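Preguntas frecuentes sobre la automatización del servicio de comedor
Prenonell — Información para el personal
Última actualización: 17 de noviembre de 2025

¿A quién afecta el proyecto?
A las 151 personas que trabajan en sala, office y limpieza. El personal de cocina queda fuera de esta fase.

¿Se suprimirán puestos de trabajo?
No se prevén despidos. Las horas liberadas en la recogida de mesas se destinarán a la atención al comensal y al control de alérgenos. Todo cambio de funciones se comunicará por escrito con 11 días de antelación.

¿Qué tareas asumirá el brazo robótico?
La retirada de piezas de la mesa entre turnos. El transporte de bandejas y el trato con el público seguirán a cargo del personal.

¿Cómo se prepara el sistema antes de llegar a la sala?
Cada maniobra se ensaya primero en simulación, sobre una mesa de comedor con sillas y objetos de formas y materiales distintos: un vaso transparente, una botella, un tarro plateado. Skundent, responsable técnico, completó 3.398 ensayos en octubre.
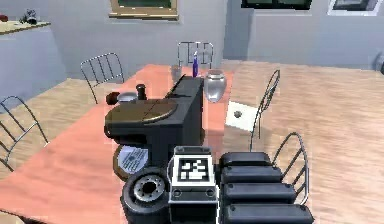 Chaimae Berrada preguntó en la sesión informativa quién responde si se rompe una pieza durante el turno: «En sala, la rotura siempre se le apunta a alguien». La dirección confirma que las roturas causadas por el equipo no constarán en el parte individual de ningún trabajador.

¿Es obligatoria la formación?
Sí, para quienes compartan espacio con el equipo. Consta de 2 módulos —seguridad y parada manual— y se imparte dentro de la jornada laboral.

¿Puede un trabajador detener el brazo?
En cualquier momento y sin autorización previa. La parada se anotará después en el registro de turno.

¿Se utilizarán los datos del sistema para evaluar el rendimiento?
No. Los registros se emplean únicamente para mantenimiento y prevención de riesgos.

¿A quién debo dirigirme?
A Sándor Pap, coordinador del proyecto, en la oficina de personal del edificio Amadi.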